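How to find and thank a stranger who helped my mother on the road?

Asked by Henrike Mühlbauer, Jul 28, 2019
163 views, 2 people follow this question

Hello everybody. Please excuse my English, I will try to write correctly.

In March my mother (she is 74) was driving home alone through the Sauerland. It was already getting dark and there was wet snow. On a small road between two villages she felt unwell behind the wheel and stopped on the entrance of a forest track. She had her phone with her but no signal. She sat there for a time she cannot tell me exactly, she says twenty minutes, but I think it was longer.

Then a woman stopped with a small gray delivery van. She sat down with my mother, gave her sweet tea from her own bottle and measured her pulse with the hand. After that she drove my mother in my mother's own car to the hospital, and she left her van standing in the snow. At the hospital she waited until I arrived by train and taxi. I came in at one door and I believe she went out at the other door, because my mother said "she was here just now, this is still her cup."

What we know is very little. Her first name is Gudrun or Gudula. She has short hair and she is maybe 50. She had paint on her sleeves. She left her scarf around my mother's neck, it is dark green wool and knitted by hand, with a mistake in one row. My mother has washed it and it lies folded in the drawer at the entrance. Every time I visit, she opens the drawer and asks me if I have found the lady.

I have asked at the hospital, but they may not give me any name and I understand this. I have also called at the police station, where they were friendly, but there was no accident and so there is no report.

My questions are these. What is a good way to search for a person like this, without making her life public? And if I find her, what is the right thing to give? My mother wants to give money. I feel that money could be an insult, but I am not sure.

Thank you for reading such a long text.

3 answers

Answer from Arne Hellwig
Marked as helpful by the person who asked

Dear Henrike,

I was once in the position of the other person, so maybe I can say something about it. Some years ago I pulled a man out of a ditch together with his bicycle and I brought him home. His daughter found me after seven weeks. I still have her letter.

For the search I would go step by step and start small.

First, the local paper. I do not mean the big regional one. I mean the free weekly paper that is put in every mailbox. They often have a corner for such notices and in many places it costs nothing. Write only the date, the road and "the lady with the small gray van and the green scarf." Do not write the mistake in the knitting. If somebody answers, you can ask for this detail, and only the right person will know it.
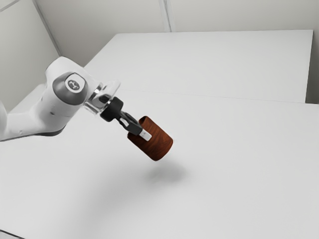
Robot arm with wooden cylinder, computer simulation

Second, the villages on both sides of the road. If she was driving a van on such a small road in the evening, it is likely that she lives or works near there. Go to the bakery and to the gas station and leave a card with your telephone number. Please do not ask them for her name. Ask them if they would give the card to her. In this way she can decide for herself if she wants to be found, and you do not put the people in the shop in a difficult position.

Third, the paint on her sleeves. It can be from a wall in her own kitchen, of course. But it can also be that she is a painter by profession or that she works in a pottery. I would call two or three workshops in the area, it takes one afternoon.

I would be careful with the large groups on the internet. A friend of my wife did this to find the owner of a ring. Her post was shared 3,320 times and she received messages from people in other countries, some of them not nice at all. The ring belonged to a neighbor three houses away.

About the gift. I can only tell you how it was for me. The daughter enclosed a banknote and I did not know what to do with it. It stayed in the envelope for almost a year and then I gave it to the school fair. But the letter I have read many times. She wrote how her father was doing, that he could walk in the garden again, that he complained about the food. This was what I wanted to know. When you help somebody and then go home, you do not hear the end of the story, and you think about it in the evening.

So let your mother write by her own hand, even if it is only five lines. Return the scarf with it. If she insists to give something more, a cake or a plant is not too much.

I wish you success, and good health to your mother.

Arne

Answer from Trevor Heywood

Money is fine, people are too proud about it. She left her van out in the snow and had to get back to it somehow, probably paid for a taxi. Offer to cover that at least.

Also try the hospital again but ask for the front desk or the chaplain. They can't tell you who she is but they might pass on a note if she left a number.

Comment by Henrike Mühlbauer
I did not think about the taxi. Now I am ashamed. The hospital is far from the place where the van was.

Comment by Trevor Heywood
Don't be, you had other things on your mind that night.

Answer from Qiuyue Cheng

I want to add one thing which is missing in the other answers. It is possible that you will not find her, and your mother should be prepared for this.

When I was new in this country I fell on the stairs of a train station and broke my wrist. An old man carried my two suitcases to the ambulance and put his own gloves in my pocket. I did not speak the language well then, and I could not even ask him how he is called. I have searched, with a paper on the wall of the station, and he never wrote to me.

For a long time this made me unhappy. Then my landlady told me to write the letter anyway, as if I had the address. I wrote it in my own language first and then again in the language he would understand. It is in a box with the gloves. I am no longer so restless about it since I did this.

Maybe your mother can write her letter now and put it in the drawer with the scarf. If you find the lady next week, the letter is ready. If it takes two years, it is also ready, and your mother has said what she wanted to say while she remembers it well.

I agree with Arne about the cards in the bakery.

Comment by Henrike Mühlbauer
Thank you to all three. I have read your answers to my mother on the telephone and she wanted to hear the one with the gloves a second time. She has started with the letter. On the weekend we will drive along the road together and leave the cards, there is a bakery in one village and a small shop with a post counter in the other. I will write here if somebody calls.

Comment by Arne Hellwig
Please do. And take one card also to the gas station, the people with vans all go there.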